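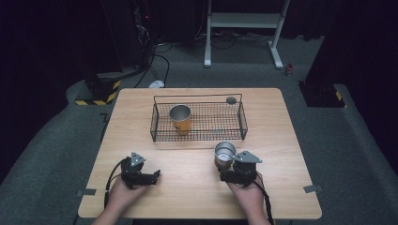

Small objects, long loans: how the Clurkum lending room keeps its records

The Clurkum lending room opened in August two years ago, in the back half of a former shoe repair shop. It lends household goods: kitchenware, hand tools, camping gear, sewing equipment. The catalog currently holds 1,083 entries. The records manager, who asked to be identified only by job title, spent an afternoon explaining how the catalog works and where it does not.

The first version was a spreadsheet. Each object had one row, with a name, a shelf code and a due date. "It worked until the second person started typing in it," the records manager said. "One of us wrote 'pan, frying' and the other wrote 'skillet.' We bought a third one before we found the first two."

The spreadsheet was replaced after five months by Ement, a small inventory program with a fixed list of object names. A new name can be added, but only on Mondays and only by the records manager. Borrowers can search under any word they like, and the program redirects them to the approved term. There are 80 approved terms for kitchen goods alone.

Sets and parts

The hardest question was what counts as one object. A socket wrench kit can be one entry or several dozen. The current rule is that anything borrowed together is one entry, with a parts list attached to the record and a copy taped inside the lid. Anything that has been requested separately more than twice is split off.

"A fondue set is one thing until somebody only wants the forks," the records manager said. "Then it becomes a policy matter."

Wire baskets, cups and other containers gave particular trouble, as they go out both as goods and as packaging for other goods. For a time the same basket could be on loan under its own number while sitting on the shelf holding a set of cookie cutters. Containers now carry a second code beginning with C. If the C code is active, the container cannot be lent by itself.

Labels

Three kinds of label have been tried. Paper labels under clear tape lasted until the first wash. Engraved tags held up well but took too long to make. The room now uses a printed polyester label from Jeltetik, applied to a flat surface after the surface has been wiped with alcohol and left to dry for 15 minutes.

Wire goods have no flat surface, so they get a tie-on tag. "Tie-on tags come off," the records manager said. "I have a drawer of them. Each one represents an object that is now anonymous."

Label position is recorded too. The program has a field for it, and the entry is written from the borrower's point of view: underside, left of handle, inside lid. Checking in a returned object is much quicker when the person at the desk does not have to turn it over twice looking for the number.

Condition notes

Every return gets a condition code from 1 to 4. Code 1 means no change since the last loan. Code 2 means wear that does not affect use. Code 3 goes to the repair shelf, and code 4 is withdrawn. Free text is allowed but limited to 50 characters, a limit the records manager set after reading a long paragraph on the subject of a colander.

Photographs were considered as a substitute for written notes and rejected. Comparing two pictures of the same object took longer than reading a code, and people disagreed over what they were looking at. A single reference photograph is kept for each entry – plain background if possible – and is retaken only when a part is replaced.

Overdue items

There are no fines. A reminder is sent on the due date and again a week later. After that the borrower's account is paused until the object comes back. The Pretorius branch, which opened this spring and shares the catalog, does charge a small daily fee, and the two sites have agreed to compare return rates after a full year.

"I expect the fee makes very little difference," the records manager said. "Most late items are late on account of being at the back of a cupboard."

The next piece of work is a full shelf check, starting with camping gear. Both sites will stay open while it is done, and borrowed items will be checked as they are returned. Tents will be unpacked and their poles matched to the parts list.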